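How I Line a Plain Skirt (Without Losing My Mind)

I put off lining anything for years. I'd make a skirt, wear it twice, notice it climbing up my tights every time I took a step, and then push it to the back of the closet. My first wool skirt is still back there somewhere. What finally got me going was a secondhand pattern from my friend Riet Meijer, who had scribbled "LINE THIS ONE" across the envelope in red marker. So I did, and it took one evening, and I felt pretty silly about all those years.

This is the method I use now for any simple skirt with a waistband and a back zipper. A-line is the easiest. Pencil skirts work too, but you'll have a vent to deal with, and I'm saving vents for another page because they make me cranky.

What you need

Your skirt, sewn up at the side seams and darts, zipper in, waistband NOT on yet. I can't tell you how many times I've gotten excited and put the waistband on first. (Okay, I can. It was two skirts in a row, and the second time I had to leave the room.)

Lining fabric. For a knee-length skirt in my size I buy the same length of lining as I do of the main fabric, minus the hem. Get something slippery but not too slippery. Cheap acetate frays if you look at it wrong. I like a rayon lining, and the shop I go to, Brouwer, keeps the ends of the rolls in a bin by the register, so I usually walk out with something in a color I'd never have picked on purpose. Plum under gray wool is lovely, by the way!

Matching thread, a fine needle, more pins than you think, and an iron that doesn't spit.

Wash it first

Prewash the lining if you ever plan to wash the skirt. If the skirt is going to the dry cleaner, you can get away with a good steam press. I skipped this once on a cotton skirt and after the first wash the lining had pulled the whole hem up into a bubble. My neighbor Virgilio asked if it was a design choice. I said yes.

Cutting the lining

Use the same front and back pieces as the skirt. Fold up the pattern at the bottom so the lining comes out shorter. I go up by the depth of the skirt's hem, and then the lining gets its own narrow hem on top of that, so it ends up sitting a bit above the finished edge. You never want it peeking out.

Slippery fabric wanders. I lay an old cotton sheet on the table first and spread the lining on top of that, and it behaves so much better. Use weights if you have them. I have a set of big washers from the hardware store, and also two cans of chickpeas.

Don't try to cut it folded if it keeps sliding. Open it out and cut one layer at a time, flipping the pattern over for the second half. It's slower, but you'll get two halves that match each other. 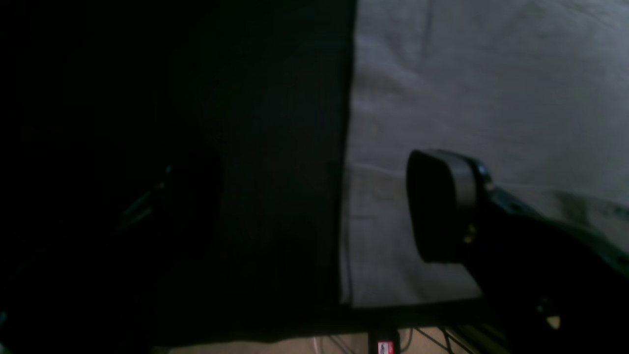 Don't sew the darts in the lining, either. Make them into little pleats instead: match up the dart legs at the waist, fold the extra over, pin it, and baste across the top. The pleats give you some room when you sit down. Fold them the opposite way from the darts in the skirt and you won't get a lump at your waist. This was the one thing in the whole process that felt like a trick when I learned it, and I've been smug about it ever since.

Sewing the seams

Put in a new needle. A dull one will snag lining fabric and leave a pulled thread running all the way across the front, always the front. Set a shorter stitch than usual and hold both thread tails when you start, or the machine will try to eat the corner.

Sew the side seams. Sew the center back seam from the hem up, and stop a little below where the zipper ends. I mark that spot with chalk on both pieces before I go anywhere near the machine. Backstitch there so it can't rip open later.

Press the seams open with a cool iron and try a scrap first. Please try a scrap first. For finishing the raw edges I just zigzag them, or if I'm feeling fancy I do French seams, though on a curvy hip they can get bulky.

Putting the two together

Turn the skirt right side out and the lining inside out, then drop the lining down inside the skirt. The wrong sides should be facing each other, so that all the messy seam allowances end up hidden in between. Stand there and look at it for a minute before you pin. Reach a hand in and feel around if you have to. I do this every time and I've made a lot of skirts.

Pin at the side seams first, then the center front, then work your way out between them. If the lining seems too big, your pleats are too small, so nudge them over until it fits. If the skirt seems too big, it has probably stretched out while you were handling it – a line of stay stitching at the waist before you start will save you there.

Baste all the way around the top, inside the seam allowance. Now you can treat the two layers as one and put your waistband on the way the pattern says.

The zipper part

At the zipper opening, fold the lining edges under so they clear the teeth. Leave a little gap! If it's too close, the slider will grab the fabric at the worst possible moment, such as in the restroom at your cousin's wedding. Slip stitch the folded edge to the zipper tape by hand. Small stitches, not too tight, and only through the tape so nothing shows on the outside.

I do this bit in front of the TV with a good lamp next to me. My aunt Godelieve could do it on a moving train, but she also ironed her dish towels.

Hemming

Hang the skirt up overnight before you touch either hem. Anything cut on a slant will drop, and it's better for it to drop now. In the morning hem the skirt first. Then turn up the lining, press a narrow double fold, and machine stitch it. Leave it hanging free from the skirt hem. If it wants to twist around when you walk, make a thread chain an inch or so long at each side seam to hold the two together loosely.

Give the whole thing one last press from the inside, then go put it on with tights and walk up some stairs.

Last updated: May

Related posts
Stay stitching: when I bother and when I don't
Taking in a waistband that's already on
The Rorkport fabric market, and what I brought home
Fixing a bubbled hem
Shortening curtains by hand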